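Rallero (malware)

May
By Zeyu Cheng

Rallero is a family of credential-stealing malware that targets remote access gateways used by small and mid-sized organizations. It runs on Linux-based appliances and collects user names, passwords and session tokens as they pass through the login page of the device. The name comes from a text string left in the installer of the earliest known version. Antivirus products have also listed it under the name Sarkitz, after the folder in which it stores its output.

Background

The malware was first described by the security researcher Ville Hyvönen, who found it on a gateway belonging to a freight company. The device had been sending small amounts of data to an unknown server every Friday evening. Hyvönen published a technical report and a set of file hashes, and later samples were matched to the same code by means of a shared encryption routine.

Early versions were built for a single product, the Pletura remote access gateway. Support for Kwon devices was added in the second generation. The two versions share most of their code and differ mainly in how they attach to the login process.

Method of infection

Rallero does not spread by itself. An operator must first gain administrative access to the gateway, usually through a management page left open to the internet or through a reused administrator password. The installer is then uploaded as a fake configuration backup. When the backup is restored, a script inside it runs with full system rights.

The script checks the firmware version against a built-in list of 14 supported releases. If there is no match, it deletes itself and leaves the device unchanged. If there is a match, it copies the main program into the system partition and edits the startup sequence so that the program is loaded before the web server.

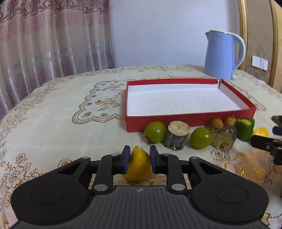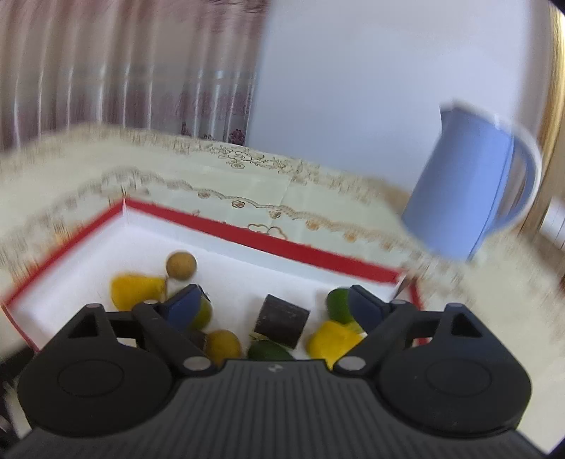

Operation

Once loaded, the main program replaces a shared library that the web server calls when it checks a password. The replacement passes each request on to the original library, so logins continue to work in the normal way. A copy of the submitted data is encrypted and added to a file. On devices that use one-time codes, the code is also recorded, but it is of little value by the time the file is collected. For this reason the second generation also copies session tokens, which can remain valid for hours.

The output file is limited to 2000 records. When the limit is reached, the oldest records are overwritten. Data is sent out in pieces placed inside requests that resemble ordinary firmware update checks. The program waits at least 10 minutes between requests and sends nothing while an administrator is logged in to the management page.

The malware survives a restart. It also survives a normal firmware upgrade on Pletura devices, where the upgrade process copies the contents of the startup folder to the new partition. On Kwon devices an upgrade removes the main program but leaves the output file in place.

Detection

The most reliable sign of infection is a mismatch between the checksum of the password library and the value published by the manufacturer. The check should be made from a disk image, as the second generation returns a clean copy of the library to programs running on the device itself. Network logs may show update requests that are longer than usual or that go to a host outside the manufacturer's address range.

A scan based on the form of these requests found 173 infected gateways. The count covered only devices that could be reached from the public internet, and devices behind a separate firewall were not included.

Removal

A factory reset from the management page is not enough on Pletura devices, which keep the startup folder during a reset. The firmware has to be written again from external media. All passwords used on the gateway should be treated as exposed, open sessions should be closed, and any certificates stored on the device should be revoked and issued again. Configuration backups made after the date of infection may contain the installer script and should not be restored.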